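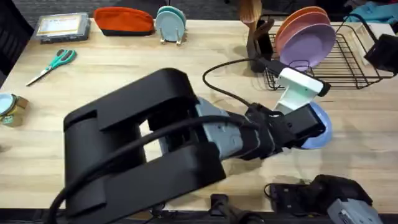
Plates are where I'd like you to begin, before you so much as touch the drawer inserts. I know the kit comes with the drawer inserts on top, and I know it's tempting to pop those in first because they're quick. Leave them in the carton. The plate stand decides where everything else on the table goes, so it gets its spot before anything else does. Pale blue plates look lovely upright on a stand with thin metal legs, one in front of the other, and a light-colored tabletop lets you see straight away if the legs are sitting crooked. The utensil holder can go further along, with a wooden spoon in it if you have one handy (I always do), and the small stuff like pouches and jars gets fitted in once those two are settled.

Filed under: Set-Up Guides > Kitchen & Table > Velleletti Tabletop Set

Section 3. Laying out your table

You should have finished Section 2 by now, meaning the carton is unpacked and you've checked the parts against the packing card. If you bought the set in the Vatdale finish, your card is numbered 1122. If you bought the Laur finish, it's 1178. The parts are the same shape either way, so every step in this section works for both.

I wrote the first version of this guide for a much smaller table and got a lot of mail about it, so I've reworked the order. If you have the old guide and your stand ended up at the front edge, you don't have to redo anything. It just makes the stand easier to bump with your elbow.

3.1 Getting the surface ready

1. Clear the table all the way. Mail, keys, fruit, the charger that lives there. All of it.

2. Wipe the top with a damp cloth and dry it with a second one. Go with the grain if your table has any.

3. Run your hand along the far side, where the stand is going. You're feeling for crumbs or dried drips. One grain of rice under a metal leg will make the whole stand rock, and you'll blame the stand. (I did, for an entire evening.)

4. Decide which side you work from. I call this the near side from here on, and the opposite one is the far side.

Note: If your table has a leaf, don't set the stand across the seam. Shift it left or right until all the legs are on the same board.

3.2 Placing the plate stand

1. Set the stand on the far side, a hand's width in from the edge. Use your own hand, it really doesn't have to be exact.

2. Press down gently on each leg. If one lifts, turn the stand around and try again before you start bending anything.

3. Pick up the first plate by the rim and tilt it upright while it's still over the table. Lower it into the back slot.

4. Let the plate come to rest by itself before you let go. You'll feel it settle against the wire.

5. Add the second plate in front of the first. Same way, rim first, nice and slow.

Caution: Don't slide a loaded stand across the table. The legs are thin, and they catch. Take the plates out, move the stand, put the plates back. It's annoying and it takes a minute, and it's a lot less annoying than sweeping up a plate.

Caution: Dry your plates fully before racking them. Water runs down to the bottom rim and sits right where the plate meets the metal, and after a few weeks you'll get a mark on both.

If you own deeper plates -- pasta bowls, that kind of thing -- skip the middle slot and leave a gap. They lean further than you'd think.

3.3 The utensil holder

1. Stand the holder on the same side as whichever hand you stir with.

2. Keep it far enough from the plate stand that you can pull out a long spoon without clipping a rim. Test this! Put your longest spoon in, grab it the way you'd grab it mid-recipe, and see where the end swings.

3. Put wooden things in handle down. Metal things too, except anything with a sharp tip or edge.

Note: The holder is heavier at the bottom and looks like it could take every utensil you own. It'll stay upright, sure, but once it's stuffed you have to dig around for things, and then you stop using it. I leave mine on the empty side.

3.4 Case, pouch and jars

The lidded case is for the little things that wander off: clips, twist ties, spare candles, the good corkscrew. With a clear lid you can skip writing on it, although I do like a label card inside where it can be read from the top.

1. Put the case at the end of the row, lid up, with enough room next to it to open the lid all the way.

2. Lay the fabric pouch flat beside it. Please don't stand it up or fold it, it'll slump over by lunchtime and take up more space than before.

3. Jars go at the short end of the table, labels facing you.

4. Check the lids are screwed down before you call it done. A loose lid is easy to miss until you pick the jar up by it.

Cloth napkins fit the pouch well. So do tea towels if you roll them thin. I wouldn't put paper napkins in there, they come out looking slept on.

3.5 Scissors

Kitchen scissors don't get a slot in this set. I asked Rastis about it when I started on the guide, and the answer was that folks use too many different sizes. Fair enough! So you have two choices:

-- In the utensil holder, closed, blades down.
-- Flat on the table while you're working, closed, and then back in the holder when you're finished.

Caution: If there are kids in the house, use a drawer with a catch on it and ignore both of the above.

3.6 Try it out

Before you move on to the drawer inserts in Section 4, make yourself a sandwich or something. Take a plate out, use it, wash it, dry it, put it back. Get a spoon out with your other hand full. If you bump anything twice, that thing is in the wrong place, so scoot it over and have another go. Mine took three tries, and the holder moved every time.

Once you're happy, stick the felt dots from the small bag under the holder and the case. Leave the plate stand without them, they peel off the thin legs and end up on your socks.

Guide last revised 26/07/2019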